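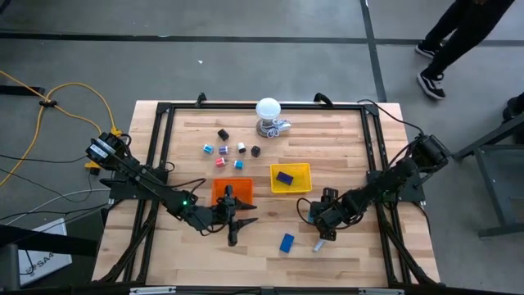 Worktable and small-items check, Room 606, Cladenov building
April 2022

Search this site: tables, lamps, floors

25 comments | 2,513 views

I used the Gendemetti home and workroom form again, mostly because we already had a stack of it. I don't think much of it. Half the boxes ask whether a thing is "suitable," and you can tick that while looking out the window. Where the form was too vague I wrote in my own wording.

TABLE

[OK] Top is level and does not rock when leaned on.
Comment: Leaned on all 4 corners with my full weight. The form says to use "moderate hand pressure," and people lean on tables with a lot more than that.

[OK] Joints between the wood strips are closed, no lifting.
Comment: Butcher block moves with the seasons. I ran a fingernail along the seams and it didn't catch. In February it did catch, near one end, and I was told that was normal. Maybe. I'd like it checked again in the dry months before anyone calls it settled.

[FOLLOW UP] Edges free of splinters.
Comment: The top sticks out past the black frame on every side, so the edge is the part your hip and your sleeve meet first. I asked what finish is on it and got two answers. Rub down the rough spot on the underside with fine paper. Do not cover it with tape and call it done.

[OK] Frame brackets tight.
Comment: Checked by hand, then with a key. I don't accept "it was tight when we put it up" as an inspection.

LAMP

[OK] Globe seated on its base, no cracks.
Comment: Pretty little thing, round white globe on a short gray base. Round globes on short bases do go over if you snag the cord, whatever the box says about stability.

[FOLLOW UP] Cord not coiled while in use.
Comment: The white cord was coiled up next to the lamp. Fine for storage. For use I want it laid out, with the slack behind the lamp and off the working part of the table. The form only asks if the cord is "tidy," and a coil looks very tidy, so it would pass.

[OK] Plug and cord free of nicks.
Comment: Ran the whole length between my fingers, unplugged.

[NOT CHECKED] Lamp wattage matches label.
Comment: I couldn't read the label and I am not going to guess. Leave this box blank until someone brings a magnifier.

SMALL ITEMS

[FAIL] Loose pieces stored when not being used.
Comment: Black cubes, a purple cylinder, a pink one, light blue ones, a white one with a dark band, all loose on the wood. Cylinders roll. The last person told me these don't, "because they're short." I would like to see that tested over a concrete floor with someone walking backward. Put them in a container when you finish.

[FOLLOW UP] Pieces too small for young visitors kept out of reach.
Comment: The form wants a yes or no and gives no size. I've marked it for follow-up until we own a proper small-parts gauge. The Likeo catalog sells one. I can't say whether it's any good.

[OK] Basket sound, no sharp edges.
Comment: Orange plastic. Felt around the rim and the corners. Plastic gets brittle by a window, so look at it again in the fall.

FLOOR

[OK] Clear walking space on both sides.
Comment: Clear when I checked, at nine in the morning. Ask me again at four.

[FOLLOW UP] Floor not slippery.
Comment: Gray concrete. Igwe sealed it and says the sealer is "non-slip when dry," and nobody spills anything on purpose. Asked them for the wet figure. Still waiting.

RESULT: Pass with follow-ups. The one fail is the loose pieces, and it takes a minute to fix. I don't like signing a pass with a fail on the sheet, but the Gendemetti scoring allows it.

Comments (showing 3 of 25)

splitpea: We had the same form. "Suitable" was ticked for a stool with a split leg. Somebody sat on it.

corner_desk: Isn't failing a table over a few little blocks a bit much? They take up no room at all.

Reply from the author: The table passed. The storage failed. Step on a cylinder in socks and then tell me how little room it takes up.

norahsbench: What grit for the underside? I used 220 on mine and it took forever.

Share (4)

Related
Extension cords: what the tag leaves out
Shelf check, second floor, with comments
Do felt pads do anything on concrete?
Stool and step stool form (old version)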